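Istthorpe Tabletop Sorting Trials
Progress report for the Ammann small grants program
Prepared by Mansa Aryee
Sunday, June 5, 2022

Where we are

The grant paid for a study of how small household objects get put into and taken out of bowls on an ordinary table, and whether written instructions for that kind of tidying can be made clear enough that two people reading them would do the same thing. The proposal promised a tested set of instructions by the end of the grant period. We have a set of instructions. I would not call them tested yet, and I'd ask you to read the rest of this report with that in mind.

We have logged 3,557 trials to date. That number looks good and I am wary of it. A large share are repeats of the easiest task, one object into one bowl, and they were done early, when we were still changing the wording every few days. Kofi Kpodo has gone back through the log and marked which trials used wording we still stand behind. Until he finishes I don't want the total quoted anywhere as a result.

What was done since the April report

The object set was cut to 12 items. The old set had grown by people bringing things from home, and several of the objects were so alike that the instructions had to describe them by where they sat, which defeated the purpose. Mawuli Boateng chose the new set. He kept one cup-like item, a few blocks and a few soft things. I argued for keeping more of the soft things and lost.

The instructions themselves were rewritten by Zofia Zalewska. Her version is shorter and I think better, though we have only our own opinion for that. She dropped every use of "near" and "next to" after two readers took them to mean quite different distances. She also split "put away" into "put in the bowl" and "put on the table," which everyone now follows, and which makes the sentences dull to read.

We bought a license for Treno to keep the log. The proposal described this as saving a day a week. It has not saved a day a week. Entry is quicker than it was on paper, but somebody still has to check the free-text notes, and the export drops the notes column if a trial has been edited. Mohammed-Awal Alhassan has written a workaround. We will see out the license and decide then whether to renew.

What the trials seem to show

The single-object tasks give steady results and were always going to. Where it gets interesting, and where I trust our numbers least, is in the tasks that end with something left standing in the bowl. Our instructions say "upright." Some readers count a cup leaning on the rim as upright and some don't. Zofia's view is that we should define it. Mine is that if a plain word needs a definition on a separate sheet, the instruction has failed, and we should report it as failed. We have not settled this and it affects how a good part of the log gets scored.

The shallow bowl was supposed to be the easy one. Mawuli thought a low rim would make it simpler to see what was inside and to get it out again, and in the write-up for the April report I repeated that as if we knew it.

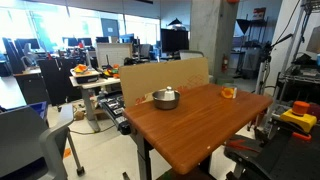

I would take that sentence back if I could. The scores for the shallow bowl and the deep one are close enough that I can't say which is easier, and the deep bowl was mostly used in the afternoon sessions, when people were tired. Kofi has asked for the order to be mixed properly from now on. He asked for the same thing in April and we should have listened.

Color words are the other weak spot. Any block that has two colors in it gets named by whichever one the reader notices first. The current wording names both, at the cost of a longer sentence.

Money

Spending is under plan, mainly due to the outside readers. We budgeted for 70 and have far fewer signed up than that. Lirkulix, who were to find them for us, sent a first list that overlapped heavily with people who had already seen the early wording, and those people are no use for a fair test. A second list is promised. I have not paid the second half of their fee and don't intend to until it arrives and Kofi has checked it.

What we propose for the rest of the period

Stop adding easy trials. They raise the count and tell us very little.

Run 1,000 trials on the final wording only, with the bowls in mixed order, and report on those separately from everything that came before.

Settle "upright" before any of these are scored, even if it is settled in a way I don't like.

Have the instructions read by people who have never been in the room. If Lirkulix can't find them, Mohammed-Awal will ask at the Istthorpe library and the adult education center.

If the outside readers do no better with the new wording than the early readers did with the old, we will say so in the final report. I think that is a real possibility. Zofia disagrees, and her comments on this draft are attached in full.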